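Marmalade swap: notes on the parcels, year two

21/12/2020

The last of the swap parcels went out from Festomcombe this morning, so the spreadsheet is closed and I can write up how the labels and the postage worked this time.

For anyone new, the swap pairs people who make preserves at home. Each person sends one jar and receives one jar, and the two are never from the same person. We had 35 people signed up this year. Pairing is done by a short script that shuffles the list and shifts it by one place, which guarantees a single loop. Last year I did it by hand and ended up with two people sending to each other, which defeats the rule.

Weight was the main problem. A standard one pound jar, filled, with its lid and a proper amount of padding, came to 1163 grams in my test box. The box itself was far too heavy. I have moved to a thinner double-walled carton from Eberhard, and a 340 g jar is now the size I ask for. Larger jars are allowed if the sender is happy to pay the difference.

Padding: crumpled brown paper, packed tightly enough that the jar does not move when the box is shaken. Bubble wrap is fine, but tape it to itself and not to the jar. Fiona Munro sent hers inside a knitted sock, which arrived in good order and came with a partner, so I counted it as padding and a present.

Set point came up in the comments again. My figures are for Seville oranges, at sea level, with ordinary granulated sugar. I take the pan off at 104.5 degrees and check with a cold saucer. Alois Schnyder boils his at some height above Plallville and has to stop at a lower reading, as you would expect. If your thermometer has never been checked in boiling water, check it before the oranges arrive.

My own jar was lime, 14 limes to the batch, peel cut by hand and soaked overnight. It set slightly too firm. I will cut the boil by a few minutes next time and leave the pips in the muslin for less of it.

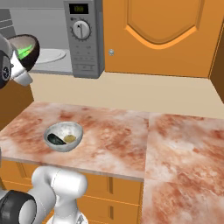

Bowl and microwave, with something lime green in the bowl.

Labels need to show the contents, the date made and any allergens. That includes alcohol, which two people left off. I have put a blank label sheet on the downloads page, eight to a page, sized for the Dresar sticky sheets, though any sheet with the same layout will print correctly. Set the printer scaling to 100 per cent or the bottom row will drift.

Sign-up for the next round opens in January, when the Sevilles come in. Please use the form and not the comments, and give a postcode. If your parcel from this round has not turned up by the new year, email me with your sender's name and I will chase it.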